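Emstead Loan File Extracts - data card

Summary

Emstead is a table of closed home loan files, prepared for testing rules that check mortgage insurance eligibility. Each row is one application. The extract holds about 600 rows and 47 columns. It was assembled from paper and electronic files supplied by Egilsson, a small broker, after names and street addresses were removed.

Maintainer: Jannik Hollmann
Current release: February
Format: CSV, UTF-8, comma separated, header row present

Contents

loans.csv - one row per application
premiums.csv - premium rate applied, by loan_id
codes.txt - meaning of every coded value

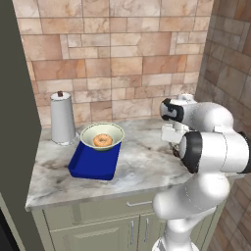
Main fields

loan_id - text, unique within the release
purpose - P (purchase), R (refinance), T (transfer from another lender)
ltv - loan amount divided by lending value, in percent, before the premium is added
amort_months - whole number
units - number of dwelling units on the title
gds, tds - debt service ratios, in percent, two decimals
premium_financed - Y or N
decision - A (approved), D (declined), W (withdrawn)

Lending value is the lower of purchase price and appraised value. For refinances only the appraised value is used. Where a file held two appraisals, the later one was kept and appraisal_flag was set to 2.

Known problems

The tds field is blank in 275 rows. These come from the older Cladance intake form, which recorded monthly debts as free text. Do not fill the blanks from gds.

Rows with decision W often have no premium record. A left join on loan_id is the safe choice. 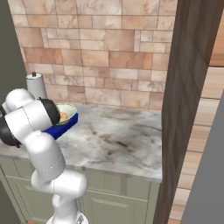

Amortization was entered in years on some files and converted to months. Part years were rounded up on the form before conversion, so values that divide evenly by 12 are more common than they should be.

Loading

The Jolidari rule checker reads both tables directly:

jolidari load --loans loans.csv --premiums premiums.csv

Read loan_id as text. Spreadsheet programs drop the leading zeros - this breaks the join.

Limits on use

The files come from one broker and should not be used to estimate approval rates or to set prices. Attempts to identify borrowers are not allowed under the license. See LICENSE.txt for the full terms.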